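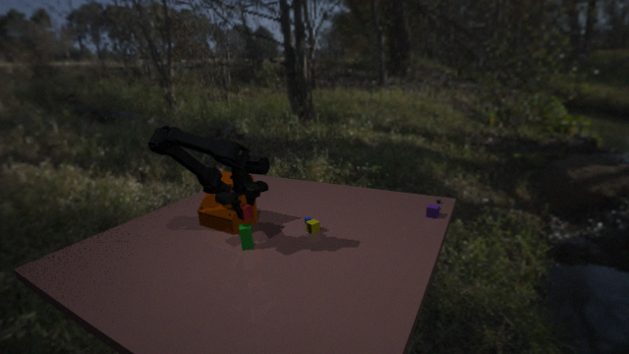 About Rekerow Lens Hire and Repair

Rekerow is a lens hire and repair business based in Drunddale. We opened in 2000 as a one-bench repair shop above a chemist's and began hiring out lenses three years later, when customers kept asking to borrow something while theirs was in for service.

What we hire

We now hold 771 lenses in most of the common mounts, from small manual primes to long telephotos. Mirrorless lenses make up the larger part of the stock, but we still keep a good range for older DSLR bodies. Adapters, hoods, filters and tripod collars go out with the lens at no extra charge.

Every lens is checked when it comes back. We clean the glass and contacts, run the focus through its full range and shoot a test chart at three apertures. Anything that fails goes upstairs to the workshop and stays off the hire list until it passes.

What we repair

The workshop takes in lenses from the public and from other shops. Most of the work is stiff focus rings, oily aperture blades, fungus, worn zoom barrels and damaged mounts. We also do decentring checks. Estimates are free if you bring the lens in, and we will tell you if it would cost more to mend than to replace.

We do not repair camera bodies or flashguns. Bodies can be left with us to go on to Khondokar, the workshop in Omau that handles them for us. Allow an extra week.

Who works here

There are 17 of us. Six are repair technicians, and the rest look after hire, packing and the counter. New technicians train with us for 18 months before they work on customers' lenses unsupervised.

Visiting

The counter is open from 9 am to 5.30 pm, and hire collections can be made from 8 am by arrangement. Parking is behind the building, through the arch. The workshop closes for stocktaking for one week in September, though hire carries on as normal.

Account customers should use the trade entrance at the side. Please bring your account number.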